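Brollel (grasp checking method)

Brollel is a way for a robot to check its own grip after it picks something up, using only the small camera at its wrist. I've been keeping this entry going for a while now, so forgive me if it rambles a little (the old version was much drier, and I got complaints!).

Background

The idea came from Nasrin Bakhtiari and Afshin Soltani, who were tired of watching arms pick up a thing, carry it across a bin and drop it halfway. Most systems back then decided how good a grasp was before the fingers closed. After that they pretty much hoped for the best. Bakhtiari and Soltani wanted a second look, taken once the object was up and away from everything else.

How it works

The arm closes, lifts and holds still. The wrist camera takes 3 pictures, with a tiny turn of the wrist between each one, and a small network guesses how the object is sitting in the fingers: which way it points, how far it sticks out, and whether it's slipping. Small cylinders are the classic test, and I love them for it, because a tube held by one end can look perfectly fine and still be on its way out. 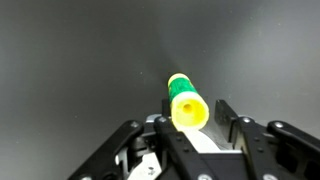
A plain backdrop helps a lot at this stage. With clutter behind the object, the network tends to mix up the edge of the thing it's holding with the edge of something else, and the tilt guess goes all over the place. Ghazal Farahani wrote the fix most people use now, which masks out whatever doesn't move along with the fingers.

Results

The first full run covered nearly 1,000 lifts on two arms, and the method caught most of the bad grips before the carry began. Short, fat objects did best. Shiny ones were a pain, and still are, since a highlight slides along the surface as the wrist turns and looks an awful lot like slipping.

Criticism

Ultan Horgan has argued that the pause costs too much time on a fast line, and I think he has a point! Brenda Acuña's version, called Clarton, drops down to a single picture whenever the first guess is confident. A comparison of the two is planned for June.

See also: Clarton; Drultau gripper; slip detection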